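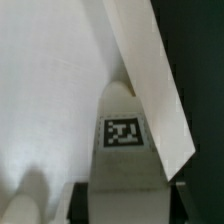 Fonora Choral Society
Minutes of the November members' meeting

The meeting opened at 7:30 p.m. Gaspard Pruvost took the chair. Chunhua Lu kept the minutes. Apologies were received from two altos.

1. Previous minutes
Accepted with one correction: the spring concert program lists 11 pieces, one more than was recorded.

2. Winter concert
The Delorme Hall is booked from 4 p.m. for rehearsal, with doors at 6:45. Tickets sold to date: 103. Gaspard asked members to return unsold tickets at the next rehearsal so they can go to the door. Black folders, please. Anyone without one should speak to Chunhua.

There was a long discussion about the order of the second half. The tenors want the Flament carol moved away from the end, as it sits high and they are tired by then. Agreed to place it straight after the intermission.

3. Sheet music
Nine copies of the spring anthology are still missing. Replacement copies are $12 each. Members will be asked to check at home before any are ordered.

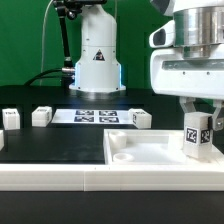
4. Piano
The tuner has quoted $380 for tuning and repair of the sustain pedal. Approved. Chunhua will arrange a morning visit before the concert. The F sharp above middle C still sticks and the tuner will be told.

5. Dues
Dues stay the same for next year. A proposal for a lower student rate was held over, as the section leaders have not yet discussed it.

6. Other business
Parking behind the Emov building is closed in the evenings until further notice. Use the street side.
A request for more tea at the break was noted.

The meeting closed at 8:50 p.m.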